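Textile Care and Household Linen
Course Handout, Unit 8: Preparing the Work Surface and Handling White Laundry
Instructor: Roswitha Ammann
Practical sessions: Luzius Aebischer

Purpose of the unit

Unit 8 covers the interval between the end of drying and the placing of linen on the shelf. Students are expected to have completed Unit 7 (Sorting and Fiber Identification) before attending the practical session. Washing temperatures and stain treatment are not repeated in this handout.

The unit is assessed in the practical room. Each student works alone at a table for 30 minutes.

8.1 The table

Folding is to be done on a flat table at hip height. Beds, sofas and ironing boards are not accepted for assessment. A wooden top is suitable provided that it has been wiped with a barely damp cloth and allowed to dry completely. Rough spots are to be reported to the instructor before any linen is put down, as a single raised fiber can pull a thread in terry or fine knit.

Students should clear a stretch of table wider than the largest piece they expect to fold. Pens, cups, phones and measuring tapes belong on the side shelf. Run the palm of the hand over the wood in the direction of the grain, then across it.

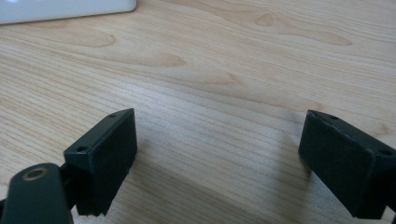 8.2 The basket

Plastic baskets are used throughout the course. Wicker is attractive but catches on loops and hems, and it cannot be washed down between loads. Before use, check the rim and the inner walls for burrs left by molding. The base should be dry.

Place the basket at the far side of the table or to the left, according to the hand you use. Clean linen is not to be set on the floor at any point. Do not press the load down to make it fit; a second basket is available from the storeroom on request.

8.3 Taking a piece from the load

White pieces are the most demanding in this unit. Creases throw shadows that are easily mistaken for marks, and marks are easily mistaken for creases. Every piece must therefore be opened and inspected before folding begins.

(a) Find an edge or a corner before lifting. Pulling from the middle gathers the cloth into narrow pleats, and these will set if the piece is left standing in that state.
(b) Lift the piece clear of the basket, keeping the rest of the load in place.
(c) Lay it on the table and open it from the center outward with flat hands.
(d) Look for marks, loose threads and open seams. Set aside anything that requires treatment.
(e) Square the corners and fold according to the chart issued in September.

Thick rolls of material at the lower edge should be opened fully at step (c). Folding over them produces a stack that leans.
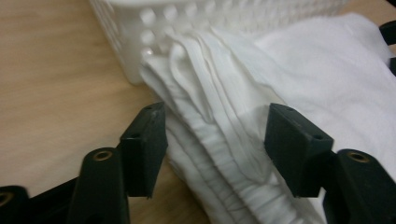

Liis Priedītis objects to the order given above and would prefer that the whole basket be emptied onto the table first, so that pieces of one kind can be folded together. With small loads this saves time, she writes, and the cloth at the bottom is not left under weight while the upper pieces are being dealt with.

The objection is reasonable for napkins and hand towels, and students may follow that method for loads consisting of one kind only. For mixed loads the order in 8.3 stands, and it is the order used in the assessment.

8.4 Assessment

Marks are given for the condition of the table, the handling of the load, inspection, and the finished stack. Speed is not marked within the time allowed. Results are posted outside Room 453.

Students who missed the demonstration should contact Luzius Aebischer by Fri 10 March to arrange a replacement session.

Reading for Unit 9: Altow folding chart, sheets and duvet covers.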